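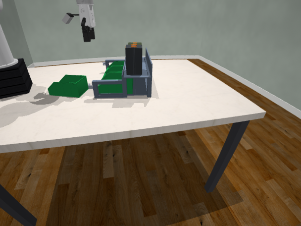 2 min read

PULTBRIDGE - January 15, 2020 - Hi everybody, Notburga Kaufmann here, and yes, I write my own press releases (you can probably tell!). I've got good news and I've been sitting on it since before the holidays, so here goes: Zestareck is opening its first walk-in showroom, right on Bainbridge Street, and the doors open this month.

If you've bought from us before, you know us as the people who sell stone-look tabletops out of a catalog and a very crowded garage. We've been doing it that way for 13 years. I love the catalog, I really do, but a table is a hard thing to pick from a page. Folks call me up and ask, "Is it a warm white or a cold white?" and I end up waving my hands at the phone. So now you can come in, put your elbows on one, set your own coffee mug down and see how you feel about it.

The showroom will have 78 finishes out on the floor. That's the whole Clunamano line, plus a few older ones I couldn't stand to drop. The pale ones with soft veining are still what most people ask for, and I get it - they go with nearly everything and they make a small kitchen feel bigger. But please give the greens a chance! I put one in my own breakfast nook last June and I've been bugging my whole family about it ever since.

A few practical things. Every top can be ordered as a dining table, a desk or a counter, and you can choose your legs separately, which a lot of our regulars have been asking for. Bring your room measurements if you have them. If you don't, we'll send you home with a paper template you can lay out on your floor and walk around for a few days. Samples are free, three to a household, and you can keep them as long as you like. (I know some of you use them as coasters. That's fine.)

Delivery inside Pultbridge is included with any full-size table. We carry it in, we put it together, and we take the cardboard away with us. Outside town we'll quote you a price before you order, and that price won't change later.

Catalog customers, don't worry, the catalog isn't going anywhere. The spring edition is at the printer now and it'll land in your mailbox the same as always. Anything you order from it can also be picked up at the showroom if that's easier for you.

We're also looking for two people to join us on the sales floor, full time or part time. You don't need to know a thing about tables, but you do need to like talking to people, and you should be okay with a radio that plays a lot of polka.

Reporters and local bloggers are welcome to stop in early for a look around, and I'm happy to talk for as long as you'll let me.

Press contact: Notburga Kaufmann, owner
Zestareck, 2103 Bainbridge Street, Pultbridge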